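Home Newsroom Products Support Contact
Reading time: 2 min

Skestero Brings Handheld Gripper Training to Packing Benches at Fulldale

FULLDALE – Skestero has completed the first phase of its packing automation project at the Ullwood distribution site. Packers teach new handling tasks with a handheld gripper, and the recorded motions are used to program the Masanja bench arm.

The first phase covered 17 packing benches and 341 product types, mainly bottles, tubs and other rounded containers. Packers recorded 1,156 grasps during regular shifts. After review, 967 were accepted for programming. The others were rejected for slipped grip, blocked view or incomplete release.

The handheld tool has the same two-finger geometry as the arm, so a recorded grasp transfers without a change of fingers. Grip width and approach angle are stored with each recording.

No packing positions are being cut under the agreement for this phase. Packers who work with the arm move from repeated lifting to exception handling, carton checks and recording of new items. Recording time is paid at the technician rate. Each bench keeps a manual mode, and any packer may stop the arm without supervisor approval.

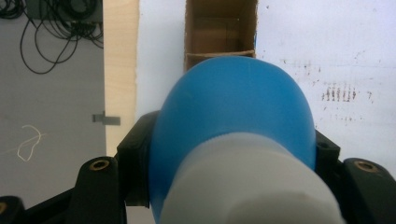 Containers with curved sides remain the slowest group to record. The contact area is small, and a grasp set too high tends to rotate the item during the lift. Skestero has revised the work instruction for these items – the packer now closes the fingers, holds for a moment and then lifts.

The second phase begins in January and adds the late shift, which starts at 2 p.m. Training is held on site during paid hours.

Comments (3)

benchside: Does the technician rate apply to the Saturday crew as well? The release doesn't say.

R_palletizer: 967 out of 1,156 is decent for a first round. Would like to see the slip numbers on their own.

oldtape: Wrists feel better with the lifting gone. The tool gets heavy by the end of a shift though.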